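Prenard pone en duda las promesas del orden doméstico

Prenard publica en agosto su guía Skiltlow para guardar cajas de cartón en casa. No promete despensas de revista – de esas ya hay bastantes, y duran poco.
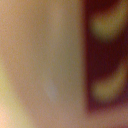 Beige y granate, muy desenfocados.

La empresa probó el método en 28 hogares durante cuatro semanas. Los botes a juego quedaron fuera del ensayo: cuestan dinero y obligan a tirar un envase que ya servía. Una caja de pie, con las letras rojas sobre amarillo a la vista, se encuentra igual de rápido.

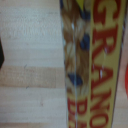
Menos accesorios

Skiltlow recomienda un solo estante para las cajas altas, cereales incluidos, y revisarlo cuando toque hacer la compra. Que eso merezca llamarse «método» es discutible, y en Prenard también se discutió. 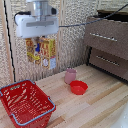

Ghaffari
Responsable de comunicación, Prenard

La primera tirada será de unos 3090 ejemplares, distribuidos por Meren. Quien espere un armario perfecto hará bien en ahorrarse la guía.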